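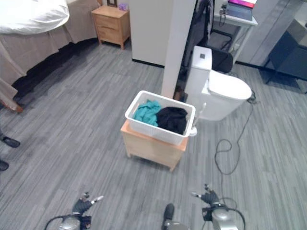 Laundry without the pile: how we got the small-load habit

If you read the July issue you'll know I had a plan to stop letting washing build up until it needed a whole evening. Well, it stuck! We've been doing little loads at the Yammine studio flat for long enough now that I can tell you what works, and I'm so pleased with it that I asked for the full column this time.

The big change is the basket. I used to have one of those tall hampers with a lid, and it swallowed everything (I once found a pillowcase in there I had already replaced). Now it's a low white plastic basket, the rectangular kind, and it lives on top of the little wood cabinet with the orange top, out in the open between the bed and the toilet. A teal thing and a black thing in it? Good enough, that's a load if you need them tomorrow. The quick cycle on the Trulletine machine is made for exactly that.

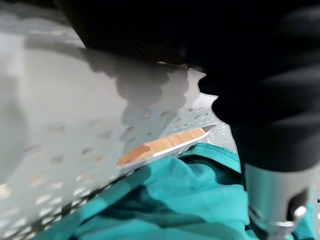 I do like a basket with holes in it. Gym clothes and anything a bit damp can breathe while they wait, and you can rinse the whole basket out in the shower when it starts to look dusty. Mine came from Skakance and cost 14 dollars, and there's a smaller size for 10 that would do nicely for socks and washcloths. Lift it by the rim with both hands, because the thin plastic ones do flex when you load them with jeans!

Do go through pockets at the basket and not at the machine. I keep a saucer for coins and hair ties, and so far it has caught two bus passes and a lip balm, which would have been a very bad day for my gray sweater. 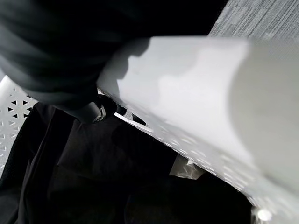
Plain white, with small holes along the edge.

Now, dark clothes. I wash mine inside out, in cold water, and I put them in one piece at a time. It sounds fussy but it takes seconds, and you can give each thing a shake as it goes so the sleeves aren't knotted up before you even start. Tuck in any corner that's hanging over the rim of the drum before you close the door. A front loader will happily pinch a shirt tail in the seal and leave you with a line across it. 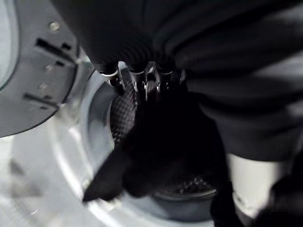 By Maya Khasawneh | Stellness Home Notes | 28 October 2019

A few of you wrote in asking about detergent for tiny loads. Use less than you think! I go by half the amount on the bottle for two or three garments, and if the towels come out stiff I cut it again. Leave the door open a little afterward so the drum can dry, and wipe the rubber ring with an old cloth whenever you remember.

Next time I want to get into drying racks for small rooms, and I have strong feelings about the folding kind. If you have one you love, send me the measurements and tell me where you keep it.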